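Ticket: Troop contributor table drops pledges when a mission is renamed
Opened by: Elaine Holanda, Droltholm regional desk
Assigned to: Heike Harms, Nakero support
Opened: 10 October 2018
Status: Solved, waiting on one follow-up

Elaine Holanda wrote:

Hello all, and thank you again for the quick help in April, we were very grateful for it! I have a new puzzle for you, I'm afraid, and I'll try to give you everything at once so you don't have to chase me.

We keep our running file on the Vorkska monitoring mission in Nakero. It holds the pledge table (which government has offered how many soldiers, whether parliament there has agreed, when they might fly) and our reporters pull from it whenever they write up the peace talks. The mission was renamed after the Worku round of talks, so I went into the mission record and changed the title. Everything looked fine until one of our writers opened the table and found a total of 400 troops pledged. It should be 4,000, the full authorized strength, and that was the number we had been using all week.

Things I have tried so far: logging out and back in, a different browser, and opening the same record from a colleague's desk. Same total every time. I haven't re-entered anything by hand, as I remember you asking us not to do that last time.

Heike Harms wrote:

Hi Elaine, lovely to hear from you, and bless you for not typing over anything. It makes my side of this so much easier.

I had a look and your pledges are all still there. The table matches each pledge to a mission by its title, and when you changed the title only the pledges marked "deployed" were carried across. The ones marked "offered" or "awaiting vote" are still sitting under the old name. Could you go to Missions, then Archived titles, and tell me whether you see the old title listed with 3 pledges beside it?

Elaine Holanda wrote:

I do see the old title, but it says 2 pledges, and I would expect 3. The missing one is the engineering company that was offered last, with the condition that the ceasefire line be agreed first.

Heike Harms wrote:

Ah, that helps a lot. A pledge with a condition attached goes into the review queue, and it stays there until an editor clears it. Please open Review queue, pick that pledge, choose the new mission title from the list and press Save. Then go back to Archived titles and press Merge. Please do it in that order, and leave the page open until the green message shows up at the top.

Elaine Holanda wrote:

Done, and the total reads 4,000 again! The condition on the engineers came over with its note as well, which I had been worried about. The writer has her piece back and the desk is much calmer.

One small thing for whenever you have time. The printed version of the table still has the old mission name in the page header, though the table underneath is right.

Heike Harms wrote:

Wonderful news. The header is stored separately and refreshes overnight, so please check it tomorrow and write back here if the old name is still hanging on. I'll keep the ticket open until I hear from you.

Attachments (1)

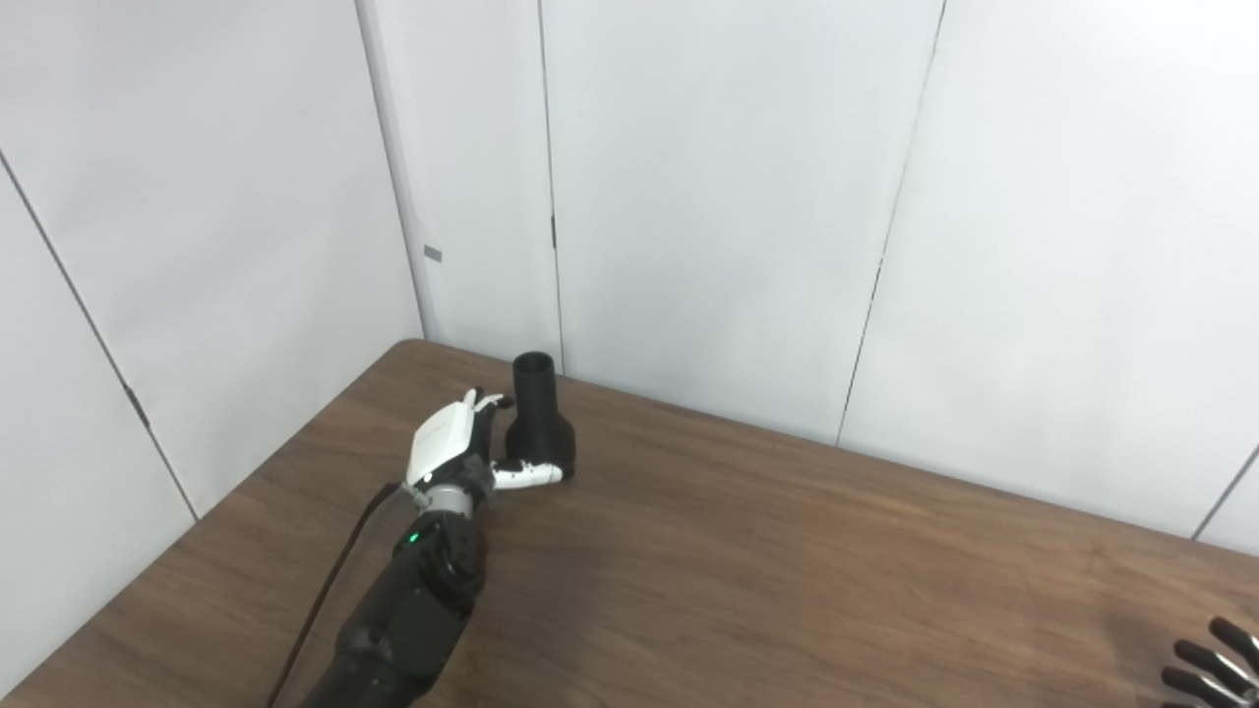

White robotic hand against a black bottle-shaped object on a brown table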